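From: Efthymia Liapis
To: card-sellers list
Date: 19 December 2025
Subject: Re: Moving our printing to Hesmont?

> Has anyone else had the Hesmont pitch? They're offering A6 folded cards
> with envelopes, posted straight to the customer with the message printed
> inside in a "handwritten" font. Minimum is 500 cards a quarter across all
> designs. The rep says most shops our size see returns drop to nearly
> nothing. I'm tempted to switch everything over before the Mother's Day
> rush. Wuyts have been fine but they're slow.

I've had the pitch, twice, and I'm not convinced.

"Nearly nothing" compared with what? I asked the rep that and got a brochure back. My own returns are low already and almost all of them are people who typed the wrong name or chose the wrong age. A new printer won't cure that.

I did go as far as ordering samples in June. I sold 2,167 cards last year, and 1,541 of them went out with a message written inside by me or my sister, in pen. That's what people mention when they leave a review. The font on the Hesmont samples looks like handwriting for the first line, and then you notice every "g" is the same. My customers would spot it.

If you're still set on trying them, this is the order I'd do it in:

1. Get the prices in writing, including envelopes and the cello bags. My quote left the bags off and they were only added when I asked.

2. Order the same design from both printers and put them side by side in daylight. Dark reds were the trouble for me – theirs came up brown. Try a design with a big block of flat colour as well as a busy one.
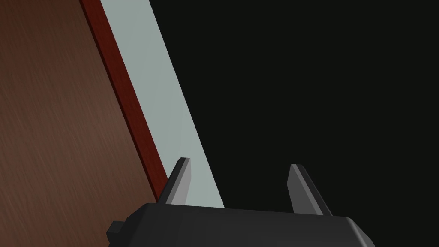 3. Post a few to yourself and to someone at the far end of the country. Mine took longer than the website promised, though I'd only call that a hint, as I sent so few.

4. Move one range across, no more than 100 cards, and leave the rest with Wuyts until you've seen a full quarter's bill.

On the 500 minimum: read the bit about what happens if you fall short. In the version I was sent you pay the difference. January and August are dead for me and I'd be paying for cards that didn't exist.

Wuyts being slow, yes. I ring them when it's urgent and it usually gets moved up. Have you tried that? Skurnetti are also worth a call for short runs, but their envelopes are thin and I buy mine separately.

I wouldn't change anything before Mother's Day myself. If somebody has been with Hesmont for a whole year I'd like to see their figures, preferably not by way of the rep.

Efthymia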